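Print this thread | E-mail this thread

Horkside by Loan Đồng — worth finishing?

mossyspine
Stuck at page 270. Loved the first half, the ferry stuff, the aunt who won't open her mail. Then the brother comes back and it turns into a different book. Do I push on? Library wants it back and I can't renew.

tallow_jane
Push on. The brother section is slow but the aunt's letters pay it all off. Read the last two chapters in one go, cried on the bus. 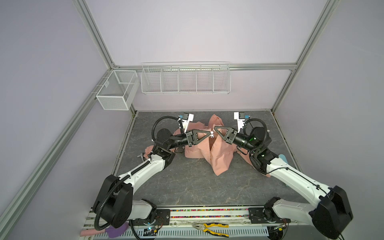
Re: Horkside — the brother (mild spoilers)

pete_r
Disagree with Jane. The letters are the weakest part. Everyone suddenly writes like a poet, even the guy who runs the bait shop. I finished it and felt cheated. Cekmont was tighter and half as long.

tallow_jane
Cekmont has no ending!! It just stops in a parking lot.

pete_r
Which is the right place to stop it. She trusted the reader back then. Horkside explains every single thing, then has the brother explain it again at dinner.

mossyspine
ok but the dinner is where I quit lol. So it gets worse?

tallow_jane
No. Dinner is the low point. Skim it, six pages maybe, and go strait to the storm.
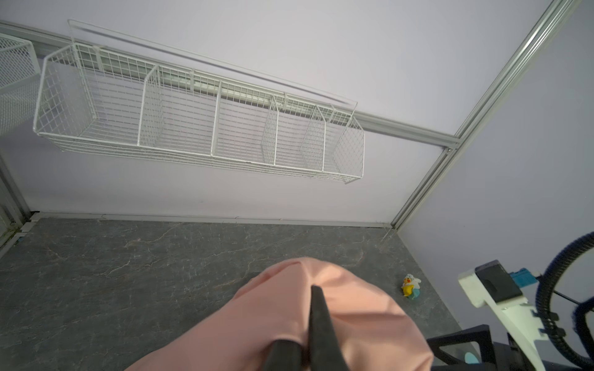 Chang-ho Joo
Skimming the dinner is a mistake, the thing with the house key only makes sense if you catch what the mother says there. Two lines, easy to miss. I missed it first time and had to go back. Agree about the letters though, they needed an editor.

pete_r
Huh. Don't remember a key at all.

Chang-ho Joo
Start of the storm chapter. She puts it in the wrong coat.

pete_r
Fine, might look again. Still say Cekmont.

mossyspine
Update — finished last night. Jane was right about the aunt, Pete was right about the bait shop guy. Three stars, maybe more if I reread. Anyone know if the Mitari stories are any good? Only two copies in the whole system and both out untill February.

tallow_jane
Good but uneven. Start with the one about the well.
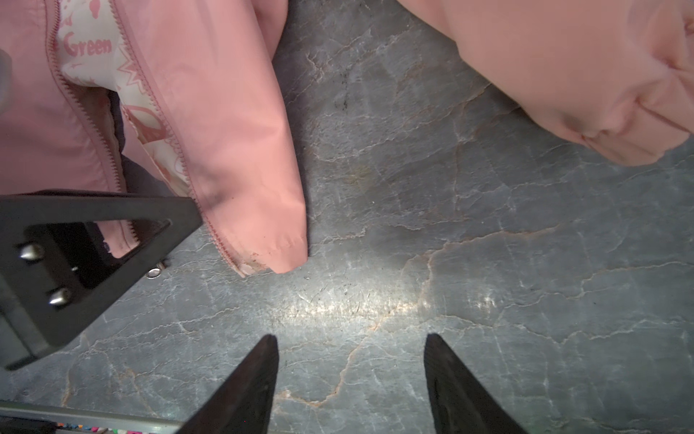 Pink zip-up jacket with printed lining

Contact us | Copyright, all posts belong to their authors | Back to top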